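# Running the open-day demo: my section of the guide

I've done the Venness open day enough times now that I got asked to write my part down. So this is section 4, covering the humanoid corner only. If you're running the arm cells or the Skikitz sorting line, you want the other sections, and you can have my sympathy about the noise.

I'm assuming you've already done the basic operator training and that you know where the stop button is. If you had to think about that just now, go find it, then come back.

## 4.1 The day before

1. Charge both battery packs overnight. Swap them at lunch even if the first one still looks fine on the meter. It drops fast at the end, and you don't want that happening in front of a school group.
2. Lay the cables the way they'll be on the day and tape down anything that crosses a walkway. I use the wide gray tape from the Jadmont stockroom. The narrow stuff peels up by mid-morning.
3. Put the barrier posts out and walk the loop yourself, all the way from the front door. In February we had people backing up into the coat racks – move those.
4. Load the demo profile on the operator laptop. It's called 1088. The one named 1000 is an older profile that runs the arms at full speed, and it has no business being near visitors.
5. Run the whole show once, start to finish, with somebody standing where the visitors will stand. Ask them what they couldn't see.

> **Note:** The profile resets if the laptop goes to sleep. I set mine to stay awake and leave it plugged in. If you come back from coffee and the title bar doesn't say 1088, load it again before you touch anything else.

## 4.2 Opening up in the morning

1. Get in by 8:15 if you can. Doors open at 10:00, and warm-up always eats more time than I think it will.
2. Power up in the order on the Mowat control box: main, then body, then hands. If you switch the hands on first you get fault 556. It's harmless, but you have to shut everything down and start over.
3. Let the joints go through their check. You'll hear a bit of whirring and one loud click. The click is normal!
4. Look over every cable at the wrists and hips. They need enough slack for the arms to move and not so much that they snag on a hand.
5. Press the stop button and make sure everything stops. Release it, reset, and press it once more from the second position by the door.
6. Write both stop tests in the log. I forget this one constantly, so I've put a sticky note on the box.

> **Caution:** Long hair tied back, lanyards off, sleeves up. That goes for us as much as for visitors. A lanyard swings forward every single time you lean in.

## 4.3 Talking while it moves

People are nicer about slow robots than you'd expect. What they don't like is standing there wondering if something's gone wrong, so keep talking. I usually tell them what I'm about to ask for, then I ask for it, then I shut up for a second and let them watch.

A few things that have worked for me:

- Start with one arm. Bring the second one in later, once everybody has found a spot to stand.
- Say "it's going to move now" out loud before each move. It helps the visitors, and it helps whoever is working next to you.
- Take questions between moves. If I answer while driving I do both badly.
- Keep each run under ten minutes. Little kids are gone after five.

You'll get asked what it costs. I say I work on the floor and I don't buy them, and then I point at the front desk.

> **Note:** Room 121 is the quiet room. If a visitor finds the noise or the crowd too much, walk them over yourself and ask the next person on shift to hold the corner.

## 4.4 The pillow demo

My favorite part, and the one people ask for again. A pillow is a good thing to grab because everyone knows how it feels, and because it squashes in full view. You get a lot more reaction than you do with a block.

1. Clear the pale surface completely. No cups, no phones, no leaflets.
2. Open both hands fully and check that all the fingers respond. If one lags, send the open command again before going on.
3. Put the pillow within reach of the right hand, then step back behind the line.
4. Bring the right hand down slowly and close it in small steps. Stop when the pillow bulges and the fingers have clearly sunk in. More grip than that looks rough and does nothing for the hold.
5. Leave the left hand open and off the pillow while the right one is holding. Visitors like being able to compare the two, and it gives you something to point at when they ask about the fingers.

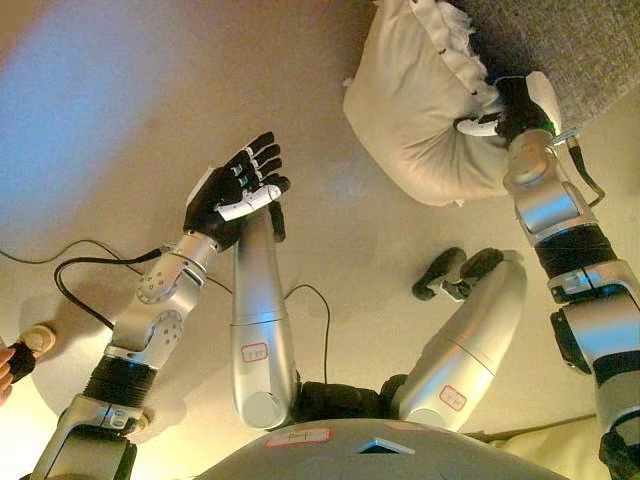
6. Hold for a slow count of five, then open the right hand all the way before you move the arm. If you move first, the cloth can drag.
7. Check the fingers for threads. Ruffled edges are the worst for this, so look between the joints and not only at the tips.
8. Bring both arms back to rest, say you're done, and wait for the status light before anybody goes past the line.

> **Caution:** If the pillow gets stuck, don't pull on it. Press stop, tell the group you're taking a minute, and open the hand from the laptop. I've watched someone tug – the cloth ripped and we were picking fluff out of a knuckle until Friday.

## 4.5 If something goes sideways

- **Fault 556:** you powered up out of order. Shut down, wait a full minute, start again from 4.2, step 2.
- **A hand won't close:** check the wrist connector first. It's nearly always that.
- **Arm moves but feels jerky:** look at the profile name. Then look at it again.
- **Laptop freezes:** press stop before you restart it. Yes, even if nothing is moving.
- **Crowd gets too close:** stop talking, stop the arms, smile, and wait. They shuffle back on their own pretty quickly.

## 4.6 Packing up

1. Arms to rest, hands open, then power down in reverse: hands, body, main.
2. Wipe the fingers with a dry cloth. No spray, please.
3. Coil the cables loosely and hang them on the Mowat hooks, longest at the back.
4. Pillows go in the laundry bag by the back door. Grab a clean one for the morning while you're there.
5. Put both battery packs on charge and check that both lights come on.
6. Sign the log, and add whatever question stumped you. I go through those before the next open day and add the answers to the back of this guide.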